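Dodaler Facilities Helpdesk
Ticket 641
Subject: Sticky marks on white table, Room 393, suspected bottle leak
Status: Closed
Raised by: Margareta Matei
Assigned to: Kianoush Pakzad
Priority: Normal
Category: Furniture and surfaces / Consumables

Original report (Margareta Matei, 08:40)

There are sticky marks on the white table in Room 393. They are clear and slightly raised, and can be felt more easily than seen. Wiping with a damp cloth takes the tackiness off for a while but the marks are back the next morning in the same places. Paper left on the table overnight sticks to it. The table was new in May and did not do this for the first few weeks.

The only liquid kept in the room is the small plastic bottles of Drirnen hand gel. They get laid on their sides on the table and in the tray. Please can someone check whether the table top is breaking down or whether the bottles are leaking.

Update 1 (Kianoush Pakzad, 09:15)

Ticket accepted. Questions before I visit:

Are the marks in one part of the table or all over?
What has been used to clean it, including anything brought from home?
Are the bottles from the current box or an older one?

Please do not clean the table again until I have seen it.

Update 2 (Margareta Matei, 09:50)

Mostly the half nearest the window. There are one or two towards the wall but those are faint.

Cleaning is damp cloth only on weekdays. The evening cleaners use their own spray and I do not know what is in it.

Bottles are from the current box. The older ones had a flip cap, these have a screw cap.

Update 3 (Kianoush Pakzad, 11:30)

Visited. Marks confirmed. Four possible causes listed, to be tested in this order:

a) Residue from cleaning spray not rinsed off
b) Leak from bottle cap
c) Plasticiser or adhesive coming off something stood on the table (cable ties, rubber feet, tape)
d) Fault in the table finish

Cleaned the window half with warm water and a drop of washing-up liquid, rinsed twice, dried with paper towel. No tack afterwards. The surface under the marks is smooth, with no lifting and no change of gloss. That makes (d) unlikely but does not rule it out.

The wall half was left alone as a control. Note left for the evening cleaners asking them not to use spray on this table until the ticket is closed.

Update 4 (Kianoush Pakzad, 08:20, following day)

No marks on the window half. Nothing had been left on it overnight. Wall half unchanged.

This does not separate (a) from (b), as both the spray and the bottles were kept off. Starting the bottle test today. Method: take bottles from the current box, tighten caps by hand, lay each on its side on a square of dry kitchen paper, leave until the end of the working day, look for a wet patch. 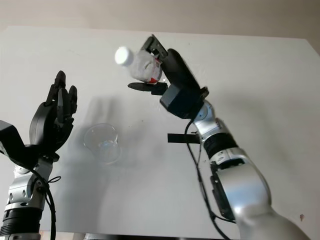 Reading time: 6 minutes

The bottle is over the white table and on its side, the same attitude it has when it is laid down. For this ticket the attitude is the point of interest. A bottle stood upright does not put gel against the cap liner. A bottle on its side does, and any gap in the seal will let it out slowly. The picture cannot be used to judge whether the cap is sealing, so the paper test goes ahead as planned.

Update 5 (Kianoush Pakzad, 17:05)

Bottle test, first run. Nine bottles laid on paper. Five left a wet patch under the neck. The remaining four were dry. Upright bottles were not tested in this run.

Removed the caps from the five that leaked. In each of them the foam liner sits off centre and does not cover the rim fully. In the four dry bottles the liner is flat and central.

Let one of the wet patches dry on an offcut of white board. It dried clear, slightly raised and tacky. Same feel as the marks reported.

Cause (b) now favoured. I would still like to clear (a) before closing.

Update 6 (Luminița Roman, evening cleaning, 18:30)

Seen the note on the table. The spray we use is the general one from the store cupboard, diluted in the blue bottle. We use it on every table on this floor and there have been no complaints about the others. I can leave this one out for as long as you want, but please put it on the rota sheet. Notes left on tables get moved.

Update 7 (Kianoush Pakzad, 08:35)

Rota sheet amended, thank you.

Spray test set up on the wall half of the table after cleaning it as before. One area sprayed and wiped, one area sprayed and left to dry without wiping. Bottles kept off the table completely.

Update 8 (Kianoush Pakzad, 15:10)

Spray test result. Wiped area: clean, no tack. Unwiped area: faint streaks visible from a low angle, no tack, paper does not stick. The streaks came off with a damp cloth and did not return.

Cause (a) ruled out for the sticky marks. It may account for the faint ones Margareta mentioned towards the wall, which I did not find tacky when I went back to them.

Cause (c) not tested. Nothing stood on the table in the positions where the marks were.

Update 9 (Kianoush Pakzad, 15:40)

Forwarded to purchasing with photographs of the liners. Summary sent:

Product: Drirnen hand gel, small plastic bottle, screw cap
Fault: cap liner off centre, leaks when bottle is on its side
Sample: nine tested, five leaking
Stock affected: not known, please check the delivery note

Update 10 (Despina Ene, purchasing, 10:25)

The delivery note shows 2,000 bottles, all screw cap, supplied through Tkachenko. Most are still in the basement store and unopened. Tkachenko confirm that the cap was changed for this delivery and have asked for some of the leaking bottles back. Please pack them upright in a sealed bag and leave them at the front desk with the ticket number on the outside.

They have offered replacement caps or a full exchange. I have asked for the exchange. Fitting caps by hand is not a sensible use of anyone's time, and we would have no way of telling which bottles had already lost gel.

Update 11 (Margareta Matei, 11:10)

Two things from this side.

Can we keep using the bottles we have until the exchange arrives, if they are stood up?

Also, is the table damaged? It belongs to a set from Cesturari and I would rather report it now than be told later that it was too late.

Update 12 (Kianoush Pakzad, 12:00)

Yes to the first. Keep them upright in the tray and wipe the neck if it feels damp. I stood four of the leaking bottles upright overnight and the paper under them was dry.

On the table: no damage found. I checked the window half again with a torch held low across the surface. No swelling at the edge and no dulling. I have asked Cesturari what they recommend for alcohol gel on this finish and will add their answer.

Update 13 (Remedios Dumlao, Cesturari customer service, by email, 14:45)

Thank you for your enquiry. Short contact with hand gel should not harm the white top provided that it is wiped off the same day. Dried gel should be softened with warm water before wiping. Please do not use a scraper, scouring pad or melamine sponge, as these will leave a dull patch that cannot be polished out. Your enquiry has been logged against the order, so no separate report is needed at this stage.

Update 14 (Kianoush Pakzad, 09:05)

Exchange delivered to the basement store. These have the flip cap. Repeated the paper test with nine bottles from the new delivery, same method, same length of time. All dry.

Old stock moved to the cage for collection by Tkachenko. The tray in Room 393 has been emptied and refilled from the new delivery. Table removed from the exception list on the cleaning rota.

Resolution

Cause: off-centre liner in screw cap, allowing gel to seep out when the bottle was laid on its side.
Fix: stock exchanged, table cleaned with warm water and washing-up liquid.
Table: no fault found.

Margareta, please reopen if the marks come back in the same places.

Update 15 (Margareta Matei, 16:20)

No marks this week. Fine to close. The tray has a crack in one corner but I will raise that separately.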